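Ticket: Track changes gone after merging chapters, comments landing on the wrong paragraphs
Product: Relell desktop, with the Hondbridge style checker add-on
Opened by: Seema Gautam
Opened: Monday, April 29, 2019
Status: Solved

Hi all,

I'm a freelance copyeditor and I've got a bit of a mess going, so I'm going to put down everything I've tried and hope one of you spots the thing I'm missing.

The job is a house-and-garden manual for a small publisher called Rebane. It came to me as 27 separate chapter files, and the author wants one merged file back with all my edits showing so she can accept or reject them herself. Fine, normal job. I edited each chapter on its own with tracking on, left my queries in the margin (lots of queries, she's a lovely writer but she changes her mind about hyphens every other page), and then used Merge Files to put the whole thing together.

Two things went wrong. First, in the merged file the tracked changes in chapters 4 through 9 are gone. The edits are there, the text reads the way I left it, but nothing is marked. It all looks accepted. Second, a whole bunch of my comments have slid down the page. A query about "drop cloth" versus "dropcloth" is now stuck to a paragraph about grout, and the poor author is going to think I've lost my mind.

Things I tried before posting:

Closed everything and restarted. Same.

Merged only chapters 4 and 5. Changes gone from both.

Merged only chapters 1 and 2. Perfectly fine! Changes showing, comments where they belong. So it's something about that middle batch.

Opened chapter 4 by itself. All my changes are there, in color, with my initials on them. So the originals are OK, thank goodness.

Turned the pictures off, in case they were throwing off the comment positions. The pictures in chapter 6 are all big files and I had my suspicions.

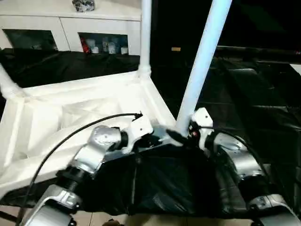 Fig. 6.2. Black plastic sheeting below the cabinet.

No difference with pictures off, by the way. Comments still a mile from home.

Update, same day, after lunch

Support wrote back pretty fast and asked whether I'd run the Hondbridge checker on the chapters before merging. I had! On all of them, or so I thought. They asked me to look in the file properties at "last saved by," and there I found something. Chapters 4 to 9 say they were last saved by the add-on. The rest say they were last saved by me.

Then I remembered. I ran the checker on that batch on a different evening, and I let it do its "clean up and save" thing at the end because it was late and the button was right there. On the others I just read through its suggestions and closed the window. So the add-on had rewritten those six files in its own way. They open fine by themselves, but the merge doesn't seem to know what to do with the change marks it finds in there.

Support's first suggestion was to raise the undo history limit to 50 and save again. I did that and merged again. No luck. Their second was to update the add-on, and I'm now on the current one. Also no luck with the old files, although I gather it stops the problem happening to new ones. 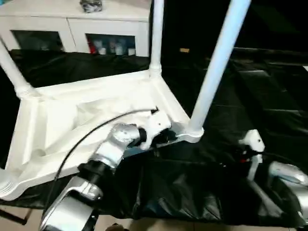 So here's what finally did the trick, and I'm writing it out slowly for the next person. Open each bad chapter by itself. Pick Save a Copy (plain old Save won't do it, I tried) and in the little drop-down choose the full review format. Give the copy a new name. Close it, open the copy, and check that your changes still show in color. Then merge using the copies.

It took me 29 minutes for the six chapters, and that included making tea. All the tracked changes came through with my initials and everything!

The comments were a second problem, and I had to go back and ask. The merge pins comments by paragraph number, and the checker had stripped out blank lines, so every comment below a stripped line was off by one, then two, and so on down the chapter. With the new copies most of them went home on their own. I moved about 60 by hand, mostly in chapters 7 and 8, and I could do that with one eye on my printed notes. Yes, I still print. Go ahead and laugh.

One leftover question for support: the merged file now shows two spellings of my name in the list of reviewers, one with a space at the end. Can I combine those without touching the changes? It's only cosmetic but the author filters by reviewer and she'll miss half my work if she picks the wrong one.

Last update

Answer to the above is yes. Review menu, Manage Reviewers, tick both names, Combine. Took two seconds. I saved a backup copy first, having learned my lesson.

The merged file has gone off to Rebane and the author has already turned down my first hyphen. I've switched off "clean up and save" for good, and I've put a note at the top of my checklist for the Dovness cookbook, which lands on my desk in May. Please go ahead and close this one. Thanks so much for the quick help!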